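Prustitau Home Services Bulletin
Household and Workshop Advice

Care and Storage of Cords, Cables and Small Connectors

Residents are reminded that cords and cables should be inspected at least once a year. January is a suitable month, when holiday lighting is being returned to storage and most of the cords in the home have recently been handled.

Extension cords

Unplug the cord at both ends before inspecting it. Run a dry cloth along the full length and feel for cuts, flat spots and stiffness. A cord with a cracked jacket or a loose blade must be discarded. Electrical tape is not an acceptable repair for a damaged jacket.

Cords are to be coiled in wide, even loops and secured with a fabric strap. Winding a cord tightly between the hand and elbow twists the conductors and shortens the life of the cord. Cords longer than 9 feet are best hung from a broad peg. Nails and narrow hooks should be avoided.

Do not store cords on a concrete floor, near a water heater or beneath heavy boxes.

Kitchen appliances

Allow toasters, kettles and irons to cool fully before the cord is put away. The cord should never be wrapped around a warm appliance. Grease on a cord may be removed with a cloth dampened in mild dish soap and water, wrung out well. The appliance must remain unplugged until the cord is completely dry.

Labels

A label at each end of a cable saves considerable time behind a desk or television cabinet. Masking tape folded into a small flag is adequate for most purposes. Write the name of the device in permanent marker and replace the flag when the writing fades. Households in the Bimasov district may obtain printed label sheets from the service counter at no charge.

Network cables

Network cables are damaged most often at the plug. Press the latch fully before withdrawing the plug, and pull on the plug body, never on the cable. A boot fitted over the end of the cable helps to protect the latch from snagging when the cable is drawn through a tight space.

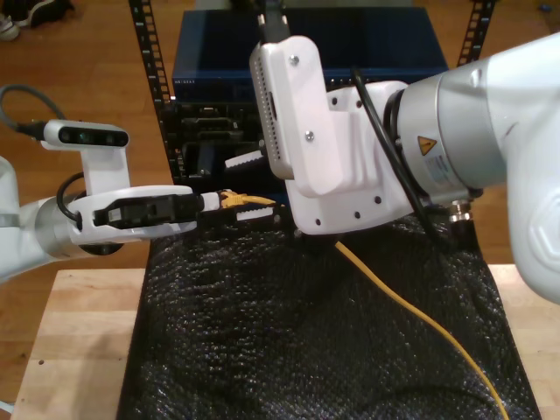

Bulletin No. 346

A yellow boot is easy to find among dark cables, and a separate color may be assigned to each room. Where a latch has broken off, the plug will work loose in time and should be replaced. Avoid sharp bends near the plug and do not run cables beneath rugs.

Spare connectors should be kept in a lidded jar or a divided tray, with each type in its own compartment. Discard any connector with bent or discolored contacts.

Disposal

Worn cords and cables are accepted at the Fomton collection point. Tie them in bundles and remove any batteries beforehand.

Revised April 2, 2020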